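Schulranzenbörse Neltden: Rucksäcke, Taschen und Bücher

Im Juli haben wir in Neltden zum zweiten Mal gebrauchte Schulsachen gesammelt. Abgegeben wurden 85 Rucksäcke und Ranzen, dazu Federmappen, Turnbeutel und mehrere Kartons mit Taschenbüchern. 40 Stücke gingen gleich weiter an die Grundschule in Oltemberg, der Rest wird vor Beginn des neuen Schuljahrs ausgegeben.

Diese Seite zeigt eine kleine Auswahl und erklärt, wie wir die Sachen durchsehen. Die Texte stammen von Reshma Magagula und Radomir Radonjić, die beide bei der Annahme dabei waren.

Annahme und Durchsicht

Angenommen wurde ab 9 Uhr. Jedes Stück bekommt eine Karteikarte, auf der Farbe, Zustand und fehlende Teile stehen. Wer abgibt, muss keinen Namen hinterlassen. Die Taschen werden vollständig geleert, auch die kleinen Innenfächer. Gefunden haben wir unter anderem Radiergummis, einen Hausschlüssel und einen Bibliotheksausweis – der Ausweis ist inzwischen zurückgegeben, der Schlüssel liegt noch bei uns.

Danach werden die Reißverschlüsse einmal ganz auf- und zugezogen. Hakt einer, kommt die Tasche zu Gert Mthembu in die Nähecke. Er tauscht Schieber aus, flickt Netzstoff und näht lose Träger wieder an. Ist der Boden durchgescheuert, geben wir die Tasche nicht mehr aus. Schnallen und Schieber werden dann abgetrennt und aufgehoben.

Reinigung

Verschmutzte Außenstoffe werden mit lauwarmem Wasser, etwas Gallseife und einer weichen Bürste behandelt. In die Waschmaschine kommen nur Taschen ohne festen Rücken. Bei hellen Farben sieht man den Schmutz vor allem an den Kanten und neben den Reißverschlüssen, dort bürsten wir zuerst. Getrocknet wird offen und kopfüber, nicht in der Sonne. Graue Streifen auf Rosa oder Gelb gehen manchmal nicht ganz heraus. Wir vermerken das auf der Karte.

Bücher

Emília Trnka sortiert die Taschenbücher nach Sprache und Alter. Englische Ausgaben nehmen wir gern, die Nachfrage aus den oberen Klassen ist da. Bücher mit Wasserschaden oder losen Seiten können wir nicht weitergeben. Eine Namenseintragung auf der ersten Seite stört dagegen nicht.

Der rosa Rucksack
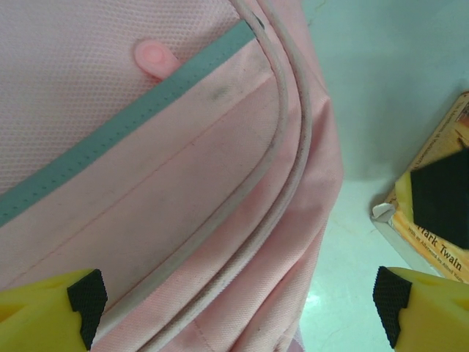
Netzstoff oben, darunter das glatte Fach mit grauen Flecken. Rechts ein Taschenbuch von Mark Twain mit orange-gelbem Umschlag.

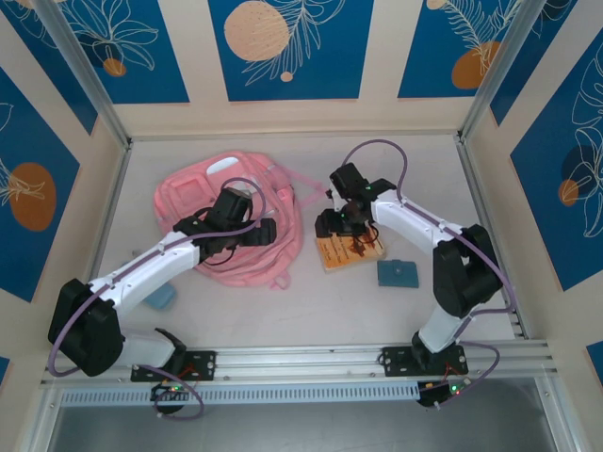 Der rosa Rucksack zwischen kleineren Gegenständen auf hellgrauer Fläche, an den Wänden dunkelblaue Tafeln mit Blattmotiven.
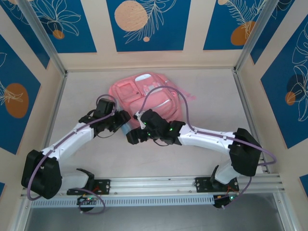

Der Rucksack von oben, flach hingelegt, mit dem abgerundeten Vorderfach. Nahe der Oberkante ein kleines weißes Etikett oder ein Aufnäher.

Ausgabe und Kontakt

Die Ausgabe findet im August in der alten Turnhalle statt, Eingang über den Hof. Pro Kind gibt es eine Tasche und bis zu 2 Bücher. Eine Anmeldung ist nicht nötig. Wer einen Ranzen mit festem Rücken für die erste Klasse sucht, kommt am besten früh, davon haben wir nur wenige.

Fragen zur Ausgabe beantwortet Rodrigo Olmedo. Weitere Spenden nehmen wir erst im Herbst wieder an – bis dahin bitte nichts vor der Tür abstellen.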